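Perov Study Bible, Large Print, Second Edition

Item 307. Hardcover, sewn binding, two ribbon markers. Publisher: Fontana.

The Perov is a one-volume study Bible for adult classes and home reading. The text is set in a single column with cross-references in the outer margin. Study notes run at the foot of the page and are keyed by chapter and verse. Each book opens with a short introduction covering author, date, audience, and outline.

The topical index has 800 entries. Major doctrines (atonement, repentance, grace, judgment) are indexed by passage and by study note. The concordance is abridged and covers proper names and principal terms only. 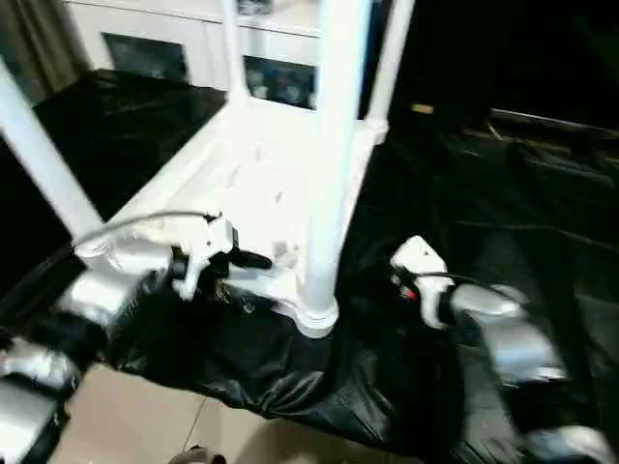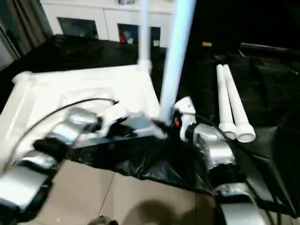 White-painted table, upside down on black plastic sheeting (first photo).

Changes from the first edition: notes on Romans and Hebrews rewritten by Rozália Šťastný; maps redrawn; errors in the Minor Prophets references corrected. Page numbers do not match the first edition. Classes using the Pultunside leader's guide should order the revised guide, edited by Siu-ming Lo, sold separately.

Paper is opaque enough for pencil and ballpoint. Gel pens and liquid highlighters will show through.

Orders of 1000 copies or more ship direct from the Vikix warehouse. Smaller orders ship from stock. Imprinting is available on the front cover only, one line, gold or blind. Imprinted copies cannot be returned.

Page updated March 7, 2020.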